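Home | News | Equipment | Services | Contact

Equipment Notes: Dellach Desk Arm Kit and Bench Set-Up Service
Last updated: February 5, 2023

The Equipment Office has completed its review of the Dellach desk arm kit, which Grornamico has supplied to member laboratories since May. The review also covers the optional set-up service, under which a Grornamico technician visits the site, attaches the arm to a desk and prepares the first task with the receiving staff. The findings below are intended for members who are considering a purchase in the current budget period.

The kit consists of the arm, its base and mounting hardware, a power supply, a set of cables and the control software. It is sold at a price of $514. The set-up service is charged separately at $195 per visit, and a visit may cover more than one arm if all of them are installed in the same room. Members who hold an existing support agreement with Pralwood should note that the agreement does not extend to this product.

For the purposes of the review, the Office asked that the arm be tried on household tasks at a small scale. A toy kitchen is well suited to this work. Its doors and handles are light, its height is close to that of an ordinary desk, and a failed attempt does little harm to either the arm or the furniture. The review was conducted by Lech Tomaszewski, who used the arm at a shared office desk over 20 sessions.
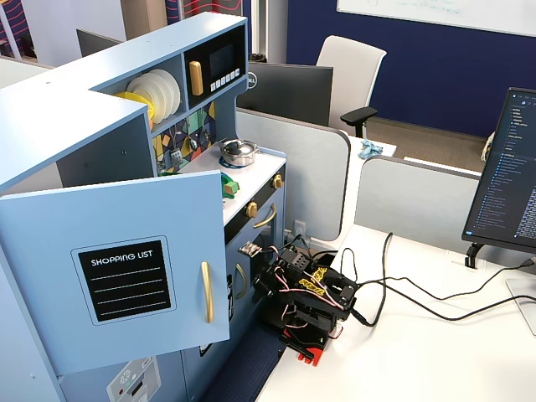
The arm at the desk edge, next to the toy kitchen.
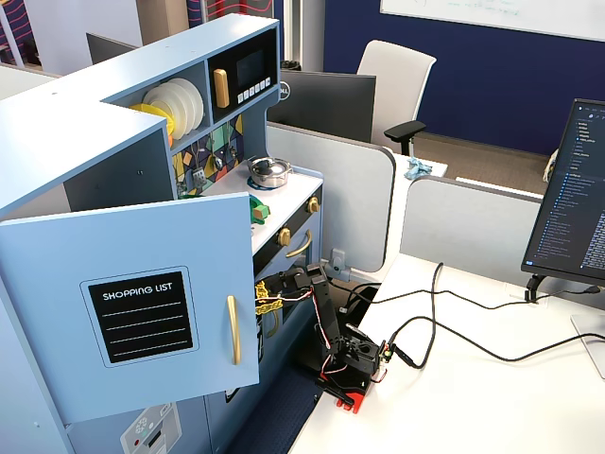 Handles proved to be the most demanding part of the trial. A curved handle offers the gripper only a narrow range of good approaches, and an arm that arrives at a slight angle tends to slide along the bar before it takes hold. Mr. Tomaszewski found that results depended greatly on the distance between the desk and the furniture. Once a suitable distance had been found, he marked the floor with tape and returned both pieces to the same position at the start of each session. The printed guide does not mention this point, and Grornamico has been asked to add it.

The control software was installed without difficulty. Recorded movements can be saved, named and replayed, and the file layout will be familiar to staff who have worked with the earlier Courtois package. Editing a recorded movement is less convenient. A change to a single step requires that the remaining steps be recorded again – a matter the supplier has acknowledged and intends to address in a later release.

Cable management deserves attention before the first session. The wiring on the arm needs enough slack to follow the full range of motion, and the cables on the desk should be kept clear of the base. The set-up technician will attend to this if the service is ordered.

The Office rates the kit 4 out of 5 for teaching and early-stage project work. It is not recommended for tasks that require lifting full containers or long periods of operation without supervision. The set-up service is recommended for laboratories with no previous experience of desk-mounted arms; others may reasonably omit it.

Orders should be placed through the usual purchasing form, with the product name Dellach entered in the description field. Requests for a loan of the review unit may be sent to the Equipment Office, and should state the intended use and the length of time for which the arm is needed.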